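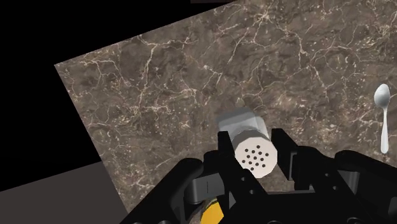 Sim render: gripper open around a sideways shaker, spoon off to the right

Can a machine clear a table yet? (not a demo table, YOUR table)

torquewrench_ed
Thu 12 August
Starting a new thread because the old one got to 281 replies and half of them were about vacuum cleaners. Picture up top is the kind of thing I keep getting shown when I say arms can't do kitchen work. One shaker, one spoon, a great big slab of marble with nothing crowding either of them. And it's a simulation on top of that.

My question is simple. Has anybody here had a machine in their own house or shop do one full chore, start to finish, with no one standing next to it? I don't mean a dishwasher. I mean picking stuff up and putting it where it goes.

plumbline
No.

halfpint_mary
I'll be the one to disagree a little. A shaker on its side is not an easy grab. It's round, it wants to roll, and you have to come at it from a decent angle. In the render the fingers are either side of the cap end with hardly any gap. If I were teaching a kid to pick that up I'd tell them to grab the body.

torquewrench_ed
OK but a kid gets it on the second try and then can do every shaker on earth. Also a kid notices that the holes are right up against the hand and there might be salt coming out of them. Does the arm know there's salt in it? Does the sim even have salt?

halfpint_mary
Can't tell from a picture if there's anything in it. Fair point about the salt though.

gasket_case
We had a Stallico cell on trial at work in April. Machine tending, small turned parts out of a tray and into a chuck. Everyone in the office loved it. 67 parts went through fine on the first morning, then somebody brought over a tray from the other supplier, pockets a hair deeper, and it stopped dead and sat there beeping until second shift. I could have loaded that lathe with my eyes shut. They sent it back.

Parts in a tray is about as easy as it gets. You want me to believe the same kind of arm is going to deal with my kitchen after my boys have had breakfast?

nightshift_owl
gasket_case that sounds like a fixture problem more than a robot problem. Ours (Grormont, different setup) has been palletizing boxes for 21 months and the only real downtime was a bad hose. I was against it when it came in. I'm not against it now. Nobody misses lifting those boxes.

gasket_case
Boxes all the same size?

nightshift_owl
Two sizes.

gasket_case
Right.

plumbline
lol

soft_reset
I do some sim work so let me stick up for it. You practice in simulation so you can fail a few thousand times without breaking anything. Fancy veined marble is probably there so the vision side doesn't get used to one plain tabletop. That part makes sense to me. Where I get off the bus is when people take a success rate from the sim and put it in a sales deck. Friction in a simulator is a number somebody typed in. Look at how little shadow that shaker has under it. Real kitchens have window light, crumbs, a sticky ring where the juice was.

torquewrench_ed
Thank you. That's most of what I was trying to say in the last thread before the vacuum people showed up.

halfpint_mary
And yet every tool in my shop was useless in its first version. My first cordless drill couldn't get through a pine board.

torquewrench_ed
Your first cordless drill didn't cost what a car costs and nobody told you it would raise your kids. I looked at that Bautista countertop arm they're taking deposits on. Ten-minute video, and I counted 10 cuts in it. Every time it's about to close on a cup, cut, cup is in the air. Show me one take with a wet glass and I'll shut up.

soft_reset
Has anybody tried the Cilten one? They at least post their misses.

nightshift_owl
A guy on the other board has one sorting hardware into bins. Says it's good with bolts and hopeless with washers lying flat. I'd guess the spoon in that picture gives it the same kind of trouble. Thin handle flat on stone, what do you get a finger under?

halfpint_mary
You pinch it by the sides of the bowl. Or slide it to the edge of the table.

plumbline
slide it to the edge and you've got a spoon on the floor

halfpint_mary
Then it can practice floors.

gasket_case
I'll check back in April and see if anyone's table got cleared.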